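Ticket 514: Conductivity readings drift upward at Plosthorpe outfall station
Status: Closed
Opened: March 9, 2019
Component: Yatsenko multi-parameter sonde, Budum logger, firmware build 245

Reported problem
Conductivity at the Plosthorpe station climbs steadily between service visits and drops back after each cleaning. Dissolved oxygen and temperature look normal. The upstream station at Proltalbridge, same sonde model, shows no drift. The January record has the same pattern but was passed by the automatic check, as the daily change stays under the alarm limit.

Step 1
Pulled the raw file from the logger and compared it with the uploaded data. Values match, so the fault is not in the transfer or the unit conversion. Temperature compensation is on and set to 25 °C at both stations.

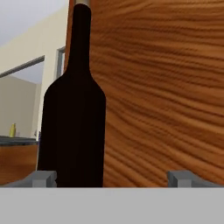
Grab samples were taken at the outfall and read on the bench meter. The first sample read 774 µS/cm on the sonde and 651 on the bench – a difference of 123. For the repeat, samples went into dark bottles. A dark bottle for this purpose should be like the wine bottle shown, with no label anywhere on the glass, as old labels shed paper and glue into the rinse bath. Write the sample number on a neck tag. The repeat gave the same offset within meter error.

Step 2
Checked the sonde in standard solution before cleaning. It read high by a similar margin. After a soft brush and a rinse in deionized water it read correctly. The cell constant was not changed. Fouling of the cell is therefore the likely cause, and the calibration itself is good.
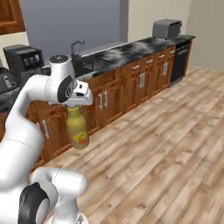 The wiper was the next item. Its log shows a complete cycle before every reading, but the motor current is flat through the stroke. With the guard off, the wiper arm turned freely on the shaft. The set screw had backed out and the brush was not reaching the cell.

Step 3
Fitted a new brush, tightened the set screw, and ran ten manual cycles. Motor current now rises mid-stroke as expected. Sonde returned to the outfall and checked against a fresh grab sample. Agreement within 1 percent.

Data handling
Conductivity from the January service visit to the repair is flagged as suspect. No linear correction applied – the fouling rate is unknown. Dissolved oxygen is left unflagged.

Open item
Add a motor current check to the daily report. Moved to ticket 523.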